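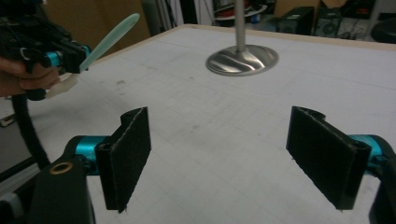 *Gridded board, working face. Light gray scuffs and smudges toward the left side and center.*

## Larwood work surfaces: progress report to Trostura

Mar 24, 2021

### Status

The shared bench room at Larwood has been on the new gridded boards since November. All 14 positions are fitted and in daily use. Spending stands at $1,460 on boards, edge strip and fixings, inside the amount approved for this stage. The remaining work is the cleaning procedure, the storage rack and the decision on spares.

### Surface condition

Marks on the boards are of two kinds. Smudges sit on top of the face and come off with a damp cloth. Scuffs stay after wiping and can be felt with a fingernail only in a few cases. Both kinds are gray and show clearly on a white ground, so the boards tend to look more worn than they are. Wear is heaviest where parts are set down and dragged. The far corners of most boards are close to new.

The faint grid was the main point of disagreement when the boards were ordered. Some users wanted a dark grid that could be read from standing height. The pale one was kept, and it has proved adequate for squaring up work and for putting items back in the same spot between sessions. It is hard to read under the two older ceiling lights at the window end. Moving those lights is outside this budget and has been passed to building services.

Two boards have been turned end for end to spread the wear. They will be compared with their neighbors at the next inspection.

### Cleaning

The first procedure called for a solvent wipe at the end of each day. It was dropped after one month. The solvent lifted marks well but left the grid slightly duller on the test offcut, and the smell lingered in the room. The current procedure is:

1. Clear small items into the tray.
2. Wipe the full face with water and mild soap.
3. Dry with a clean cloth, working along the grid lines.
4. Log any mark that remains, by board number and grid square.

Step 4 is not being followed consistently. Five boards have no log entries since they were fitted, and inspection shows that all five carry marks. A log sheet will be fixed at each position in place of the single binder by the door.

### Fit and flatness

Boards were checked with a straightedge at fitting and again this month. No board has lifted at the center. One corner at position 9 had risen enough to catch a sleeve; the fixing was reseated and the corner now lies flat. The edge strip from Wolde is holding — the earlier strip had begun to peel at the front edge, where forearms rest.

Cables remain a nuisance. Any cable lying across the board takes up working area and hides grid lines. Users have been asked to route cables off the side or rear, and a hook under each bench edge is being costed.

### Spares

The supplier, Kitel, will hold the present price through the next order. We propose buying spares in the same size and grid pitch. A mixed set would make the log useless, as grid squares would no longer match between positions.

### Next period

- Fit log sheets at every position.
- Repeat the straightedge check.
- Compare the turned boards with those left as fitted.
- Finish the storage rack; uprights are in, shelves are on order.
- Submit the spares order for approval.

No change to the approved total is requested at this stage.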